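Promby data collection, weekly meeting
Jan 28, 2021
Started a few minutes past ten, ended when the room got taken away from us

I'm doing the notes again since I lost the draw, so if something you said came out wrong, tell me and I'll fix it. Both operator shifts were there, plus the training side and our contact from Fleltora on the phone for the first half. Holmgren couldn't make it and sent a list of questions instead, which I've put under item 4.

1. Last week's notes

Approved, with one correction. I'd written that the bag-opening task was finished. It's paused! We have enough to train a first try on, and we go back to it if the first try is bad (one person at the table thinks it will be very bad and would like that recorded, so, recorded).

2. Where the count stands

We have 1,499 episodes of the junction box task in the store. Yes, everybody groaned, and yes, the morning shift offered to go record one more right then. We didn't let them. Of those, 51 are flagged and won't go into training until someone has looked at them. Most of the flagged ones are dropped screws or a lid that went on and then slid. A handful are just bad starts, where the operator took hold of the leaders before the recording light was on and the first second is missing.

There was a long back and forth over what to do with the dropped screws. The training side wants to keep any episode where the operator recovers, because a policy that has only ever seen clean runs has no idea what to do after a fumble. The afternoon shift said fine, but then please stop calling them failures on the daily sheet, it makes us feel awful. Fair point. New label is "recovered" and it starts Monday. Anything where a person had to reach in and pick something up still counts as a fail.

Action: training side writes two or three sentences on where "recovered" ends and "fail" begins. I'll print it and tape it up at the station.

3. Labels from Fleltora

Fleltora is splitting each episode into steps for us: pick up the lid, place it, pick up the screwdriver, and so on. The first batch came back and it's good, better than I expected for a first batch. The problem is the handoffs. When one arm is letting go and the other is already moving, their people don't agree with each other on where the step ends, and when I tried ten of them myself I didn't agree with me either.

We decided a step ends when the fingers have let go and not when they start opening. Fleltora asked whether they can use the wrist views to decide this, and the answer is yes please, that's what they're for. The head view is good for seeing which arm is doing what, but once a gripper is over the box you lose a lot.

They also asked for shorter clips. We said no to that one for now. Chopping the files before labeling bit us in December and I don't think anyone wants to go through that again.

4. Questions from Holmgren

They sent four. I'm giving you the short version of each.

Can we do the task with the box turned any which way? Not yet. The operators have been starting with the box more or less in the middle and more or less straight, out of habit more than anything. From now on, turn it a little between episodes, and move it too. The morning shift asked how much is a little. Nobody had a number, so: enough that you have to think about your approach.

Do the wrapped items along the back of the table matter? They don't belong to the task. Leave them there for the current set, and we'll swap them and shuffle them in the next one so the model doesn't get attached to a certain blue carton.

Can they see some failures? Yes. I'm picking out a mix for them this week.

Will it work on their larger box? We said we don't know, and that we'd like one to try. Somebody should ask them to send two.

5. Hardware

Rotent's new finger pads are still on the way. The ones we have are getting worn and a few of us have noticed the grip on the screwdriver feels different from what it was, mostly in how hard you need to squeeze before it stays put. The training side isn't worried, since the wear is in the data too. I'm a bit worried! If we swap pads halfway through a set then we have two kinds of grip mixed together with no marker. Agreed that pads only get changed between sets, and that whoever changes them writes it in the log with the episode number.

Cable check: both arms, before each shift, with your own eyes. The loops need slack at full reach. It takes no time and we've been skipping it.

Chargers. The screwdriver goes back on charge at lunch and at the end of the day. Please.

6. Pace

An episode should come in under 45 seconds. We went over this for a while, as the afternoon shift has been rushing to hit it and their motions are getting jerky, and the training side would much rather have a calm fifty than a frantic forty. So the target stays on the sheet but it's a target for the average, and no single run gets thrown out for being slow. If you need to stop and think mid-task, stop, let the arms hold still, then go on. Pauses can be trimmed. Jerks can't.

Also agreed: a break of 20 minutes after each hour on the leaders. Two people mentioned sore wrists, and I'd like us to take that seriously before it turns into something.

7. Junction box station
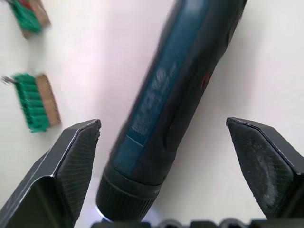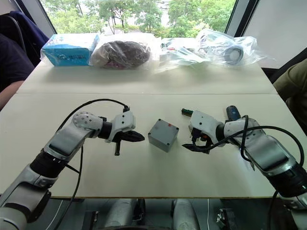

Both arms, head view

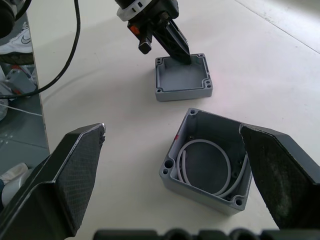
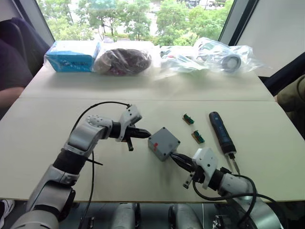 The reset is what's eating our day. Recording goes fine, and then it takes almost as long to put everything back as it took to do the task. The morning shift has been trying it with one person on the leaders and one person doing only resets, swapping every half hour, and they like it. Afternoon will try the same next week and we'll compare.

Somebody suggested teaching the arms to do the reset themselves, as its own task, recorded backwards so to speak (box apart, parts back where they go). Lots of enthusiasm for this, mine included. It means new labels from Fleltora and a new set number, so it isn't starting tomorrow, but I've put it on the list for after the current set closes.

8. Anything else

The spare tripod is missing. If it's in your car, bring it back, no questions.

The episode naming changes on Monday: set number first, then shift, then count. Don't rename old files.

Next meeting same time, different room, I'll send the room when I know it. I still need someone else to take notes.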